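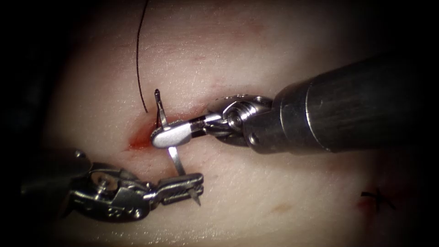 Start with the pad. Most of you will have used one in the skills lab. Synthetic tissue, smooth, a bit glossy. It forgives less than people think. Pull at the wrong angle and the hole stretches, and you'll see it on the next pass.

Needle grip. Point to the jaws, clamped close to the middle of the needle. Some of you were taught to hold further back. Say that both get used and I'll come back to it under stiff tissue.

Curve. The needle wants to travel along its own arc. Turn the wrist and let it follow. Most torn holes I mark come from pushing straight.

Thread. Black, fine, hanging long and loose from the top. Slack is fine at this stage. Ask the room: where do you want your tail before the first throw? Wait for answers.

Second instrument. It comes in from the lower left, and the tips meet near the needle. Beginners park the left hand and forget it. Keep it close to the exit point.

Practice numbers. The Forkholm course asks for 300 passes before assessment – 100 running, 100 interrupted, the rest your choice. Fatima Bako runs the sign-off and her next block is in February. Bring your own log sheet.

Pads. We have switched from Terneck to Witeo. The Witeo ones are a little firmer. Use both sides, then bin them.

Pause for questions, 2 minutes at most. Then knots.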